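Why Did the Gripper Drop the Cup?
Mar 24, 2024

A gripper is the part of a robot that holds things. Engineers call a mistake by a machine a fault. This page explains one fault.
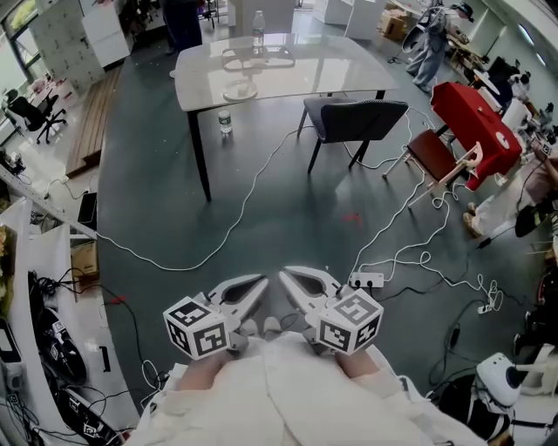
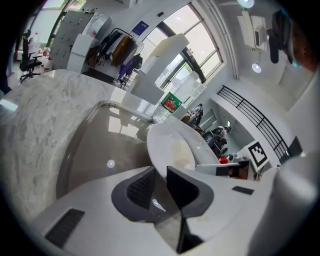

In December, a robot arm at the Fadcombe workshop dropped a plastic cup 12 times in one test. The motor worked and the program was correct. The fault was a loose screw, which let one finger lean outward. A gripper with two fingers, like the white pair that nearly touch in the first picture, must press evenly from both sides – if one side leans, the object slides out. The screw was tightened and the test was run again. The cup fell 6 more times. A second screw was loose.

Safety rule: switch off the power before touching a gripper's fingers.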